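Ilach Deformable Handling Project
Progress report, second period
Prepared by Ibrahim Adebisi, Nolladport site

Work since the last report has concentrated on the learned policy for soft containers. Rigid boxes and trays were closed out in the first period and are not discussed further, except where their figures serve as a baseline.

1. Data

The demonstration set now stands at 2834 episodes, of which 986 involve fabric bags or pouches. All were recorded by teleoperation on the Nolladport cell. Episodes in which the operator abandoned the attempt are kept and labelled, as agreed with Imtiaz Jayasinghe in October. They are excluded from policy training but used to train the failure detector.

Annotation of the bag episodes is complete for contact onset and release. Annotation of rim and flap position is slower than planned. Annotators disagree most often where a flap lies across the opening and hides part of the lining, and we have rewritten the labelling guide to treat the rim as a closed curve, with hidden sections marked as inferred.

2. Method

The policy, Somier, takes a fixed view of the workspace and a wrist view, together with joint positions and gripper opening. Each camera has its own encoder. The two feature streams are joined late, after a gating step that sets the weight of each view at every time step.

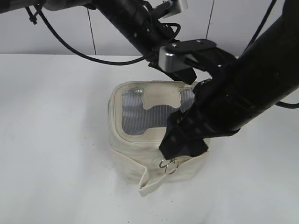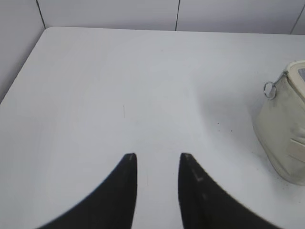

Cream fabric bag on the white table, workspace view first and wrist view second.

The gating step replaces the fixed weighting described in the previous report. With fixed weights the policy relied on the workspace view throughout, including during contact, when the arm can hide the part of the bag that matters. The new version shifts weight towards the wrist view as the fingers close on the target and shifts it back on release. No change to the hardware was needed.

Small metal parts such as rings and zip pulls remain a difficulty. Reflections from them change quickly with viewpoint, and the wrist encoder sometimes treats a glint as a contact point. Brightness augmentation during training reduced this but did not remove it.

3. Results

On the held-out rigid set, Somier matches the baseline at 95 per cent task success. We are not yet reporting a figure for bags. The trial protocol was altered part way through the period — the starting pose of the bag is now drawn at random — and results from before and after the change should not be pooled.

4. Failure detector

Ene, the failure detector, runs alongside the policy and stops the arm when predicted and measured finger positions diverge. It works well on missed grasps. It is weaker on partial grasps, where the fingers hold a fold of fabric but not the intended edge.

5. Risks and next steps

The main risk is annotation time. If rim labelling does not speed up under the new guide, we will propose training on contact labels alone and using rim labels for evaluation only.

Bag trials under the revised protocol will be completed in the next period, with the fixed-weight policy rerun under the same conditions for comparison. Imtiaz Jayasinghe will supply the revised trial plan before those runs begin. No change to the budget is requested.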